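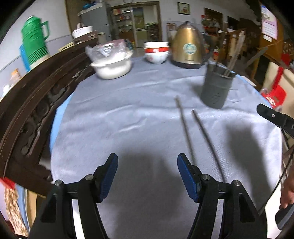
Set-Up Guide, Page 6

Section 2. Preparing the Dining Table for Gripper Work

This section applies to table staff at Broltia dining rooms where place setting is being moved to the Fosevlow system. Staff record the task with the hand-held gripper before the automated arm takes over routine setting.

1. Cover the table with a plain cloth and smooth it by hand.

2. Place two chopsticks on the cloth, nearly parallel, within reach of the gripper fingers. Stand the utensil holder behind them.

3. Keep bowls and the kettle at the far edge of the table.

4. Hold the gripper by its handle and open the fingers fully before each pickup.

CAUTION: Empty the kettle before recording. Keep your free hand clear of the finger joints.

NOTE: Inspect the grip pads after every 200 pickups. Report worn pads to the shift lead.

Changes to Duties

Table staff remain responsible for guest service and for checking each finished setting. Recording time is paid at the regular rate and is entered on the shift sheet under "Gurkia." No employee may be assigned more than 2 hours of recording per shift.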